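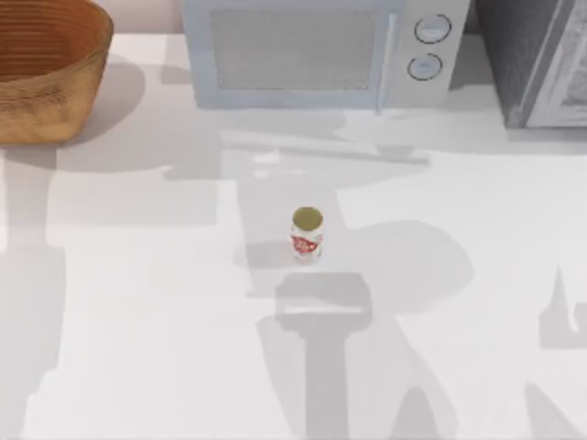

Teaching by Hand

At Saragih, a kitchen robotics company with one long room and too few windows, the first thing a new operator learns is to keep their elbows in. The second is to stop apologizing to the robot.

The operators sit in a row along the wall, each in front of a monitor, each holding a pair of handles mounted on light jointed arms. When an operator's right hand moves, the robot's right arm moves. When the operator squeezes a trigger, a gripper closes. On the monitor is a kitchen counter with a few appliances along the back and, today, one small can. Most of the day's teaching is done in simulation, where a dropped can costs nothing and the counter can be reset with a foot pedal.

The job is to pick things up and put them somewhere else, over and over, so that a computer can learn how it is done. People in the trade call each completed attempt a demonstration, or a demo. A demo at Saragih lasts less than a minute if it goes well. The operator reaches for the can, closes the gripper, lifts, carries, lowers, lets go, and backs the arm away. Then the pedal, and the can is back, though never in quite the same spot.

The target for a single task is 1000 demos. An operator on a full shift is asked for 125. Both numbers are written on a whiteboard by the door, and the first one has been there so long that it no longer comes off with the eraser.

The handles

There are a lot of ways to show a robot a task. The oldest one still in wide use is to take hold of the arm and push it where you want it to go, while the joints record their own positions. Factory workers have taught welding and painting robots this way for decades. It works well when the job is the same every time and the person can stand safely next to the machine.

It works less well with two arms, because a person who is pushing both of them has no hands left for anything else. It also puts the teacher's body into the picture. If the robot is supposed to learn from what its cameras see, and the cameras see a person's sleeve in every recording, the robot may come to expect a sleeve.

Remote control gets around that. Saragih's handles are made by a small supplier called Tirkex, which started out building parts for camera cranes. Each set is a scaled-down copy of the robot's own arm, with the same joints in the same order. The operators like them because they push back a little. When the robot's arm is straight and can't reach any farther, the handle stiffens, and you know it in your wrist before you see it on the screen.

Before the handles, the company tried game controllers. They were cheap and everyone already knew how to hold one. The demos came out jerky, with the arm going sideways, then down, then sideways again, because people tended to use one thumb at a time. The robot learned that too. For a few weeks it approached every object in a staircase.

I was given a set of handles for an afternoon. My first attempt at the can ended with the can on its side and rolling. My second ended the same way. On the third try I got a grip on it, lifted it, and turned my wrist to see it better, which an operator two seats down told me never to do. The camera does not move when you turn your wrist. All you have done is tip the can, and now there is a recording of a robot tipping a can for no reason.

Depth is the hard part. On a flat screen a gripper that is over an object and a gripper that is well in front of it can look alike. New operators come down in the wrong place, correct, come down again, and correct again. Experienced ones read the shadows. A gripper's shadow slides across the counter toward the object and tightens up as the arm drops, and with practice you steer by it without thinking. Several operators told me they spend more time looking at shadows than at the arms. The simulation team once turned the shadows off to make the program run faster, and turned them back on the same day.

What counts as good

Every demo is saved, including the bad ones, and at the end of the shift a reviewer sorts them. The rules are kept in a document that has grown to many pages, most of them about things that seem too small to matter.

A demo is rejected if the can is dropped. It is rejected if the gripper touches an appliance. It is rejected if the operator stops for more than 3 seconds in the middle of a motion, since a robot trained on pauses will pause, and once it has paused it may not start again. That last problem took the team a long time to find. The robot would reach toward an object, stop a short distance away, and stay there. Nothing was broken. Its teachers had been stopping in that same place to line up their grip, and the robot had picked up the stopping.

The opposite fault is speed. Operators who have done a task several hundred times get fast, and their movements get short and flat. They skim the can across the counter with hardly any lift. It is efficient, and it fails as soon as something else is standing in the way. So the good operators are asked to slow down and lift higher, which they find irritating, and some of them say so.

Mistakes on purpose are another matter. For part of each shift, operators are told to start from a bad position: the gripper too far left, or already touching the can, or turned the wrong way. They then have to recover. These recordings are the most valuable ones the company has, according to the training team. A robot that has only seen perfect reaches has no idea what to do after an imperfect one, and it will make an imperfect one sooner or later.

The operators have their own opinions about what makes a good demo, and these do not always match the document. One woman who came from a bakery said she could tell a bad one by the sound of the trigger, two quick clicks where there should be one. A man who used to repair watches said he thought about the way out before he thought about the way in. If you know how your hand is going to leave, he said, you will usually put it in the right place to begin with.

From the screen to the counter

A simulated can is not a can. It has a weight and a surface, but someone typed them in. The light falls the way the program says it should. When a robot trained only on these recordings is put in front of a real counter, it often does something close to the right thing, and close does not pick up a can.

Saragih deals with this in two ways. The first is to change the simulation all the time. The position of the object moves, the lighting changes, the counter gets a different color, and the cameras are nudged a little. Since the recordings store the motion of the arms and not only the pictures, an old demo can be played back under new lights and used again.

The second is a real kitchen. It is at the far end of the room behind a low rail, and it has real arms, with the same Tirkex handles wired to them. Operators are moved there after they have spent enough time on the screens. Most of them told me the change was unpleasant. Real arms are loud. They have weight, and when they swing you can feel the floor take it. One operator said she had been quick on the simulator and spent her first day in the real kitchen moving as if the air were full of glass.

Far fewer demos are collected there. The can has to be put back by a person, for one thing, and that person has to wait until the arms are locked. But a small number of real recordings mixed in with a large number of simulated ones seems to go a long way. The training team would not tell me the ratio. They did say they had argued about it and changed it more than once.

A customer, Nunero, is waiting for the result. Nunero runs meal services for hospitals and wants a machine that can restock and tidy a small ward kitchen overnight. Its list of tasks is long and plain: cans, cartons, trays, the door of a microwave, the dial of a microwave. The door is proving harder than the can. A can goes anywhere you carry it, but a door only moves along its own path, and an arm that pulls slightly off that path is fighting the hinge.

A town with a training room

Saragih is in Dratness, in a former carpet showroom, and it has become a fairly steady source of work there. Shifts are posted two weeks ahead. The ad asks for patience and two working hands and does not mention computers. People who sew, frost cakes or play an instrument tend to do well in the tryout. People who play a lot of video games do well too, once they stop rushing.

Everyone gets a break each hour, and it is enforced, after a stretch last February when several operators had sore wrists at once. There is a couch. On my visit the people on it were holding their coffee cups in a way I noticed only because I had spent the afternoon at it myself: elbows in, wrist level, straight up off the table before going anywhere.

I asked whether they minded teaching a machine to do what they do. A few shrugged. One said that she had taught two children to tie their shoes and this was about as repetitive, with fewer tears. Another said he would like to see it do the microwave door once, just once, without help, and then he would think about the question.

The break ended. They went back to their seats, put their hands in the handles, and somebody tapped a pedal.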